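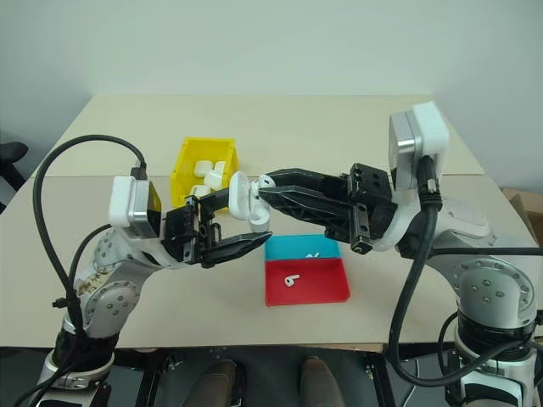
Small bins on the desk for earbuds and other small things – do you use them?

nanitz_corner
Posts: 88
Hello everybody. I have a question which is maybe too small for a thread, but I could not find it in the search. I work from home at a light beige table and I like it clear. My problem is the small things: earbuds, adapters, memory cards, the key for the drawer. In the evening they lie everywhere. I bought 2 plastic bins, one yellow and one gray, and I want to give every small thing a fixed place. Now my earbuds go in the yellow bin without their case, and I am not sure if this is a good habit. How do you do it? Please also tell me if you keep the bin on the table or in a drawer.

lesulton
Moderator
Not too small at all, we had 8 pages about paper clips once. I keep one open bin at the back of the table, near the wall. Everything goes in there during the day and I empty it before dinner. For earbuds I would say always the case. In the bin they collect dust and crumbs, and then you put this in your ear.

yurchenko_desk
Posts: 3170
I disagree with the moderator a little. The case is good if you carry them in a bag. At home I take one earbud out maybe ten times per day for calls, and opening the case each time is annoying. I put them in a shallow bin with a piece of felt on the bottom, only earbuds, nothing else. In two years I had no problem. I wipe them in the evening with a dry cloth.

lesulton
Moderator
And the charging? The case is also the charger. If they sleep in the bin, in the morning they are empty.

yurchenko_desk
Posts: 3170
At night they go in the case, of course. I was speaking about the day. Maybe I did not write it clearly.

nemthorpe77
Posts: 41
For me the color is more important than people think. My earbuds are white and my table is also nearly white, so I lost them when they were lying in front of me. In a yellow bin you see them immediately. I would keep the yellow one for earbuds and use the gray one for cards and adapters.

One more thing: do not put keys together with earbuds. I did this and now one of mine has a long scratch on the stem. It still plays music normally, but I look at the scratch every day.

nanitz_corner
Posts: 88
Thank you for the answers! The key was in the yellow bin until five minutes ago. Now it hangs on a hook. The idea with the felt I like very much, I have an old piece from under a chair leg (a clean one, do not worry).

About the place I am still thinking. My table has a seam between the back part and the front part, and I want to keep everything small behind this line. Then the front is only for the keyboard and my hands.

lesulton
Moderator
Good rule. But clean the seam sometimes – mine was full of pencil dust and I found a memory card standing in it.

drawer_person
Posts: 12
I am against bins on the table. In the first week there are earbuds inside, in the third week there are also receipts, a battery and half of a cookie. A drawer with dividers is better for people like me. You close it and the table is really empty.

yurchenko_desk
Posts: 3170
The cookie will also be in the drawer, only you will find it later.

nemthorpe77
Posts: 41
I think it depends on how often you need the thing. Every hour, on the table. Once per week, in the drawer. My memory cards went to the drawer in September and I did not miss them.

nanitz_corner
Posts: 88
Then I will try it so: yellow bin with felt at the back for the earbuds in the day, case at night, and the gray bin moves to the drawer with the cards and adapters. Does somebody know how to fix the felt so that it does not slide? I have only double-sided tape and I am afraid it leaves glue on the plastic.

yurchenko_desk
Posts: 3170
Cut it 2 millimeters bigger than the bottom and press it in. No tape needed.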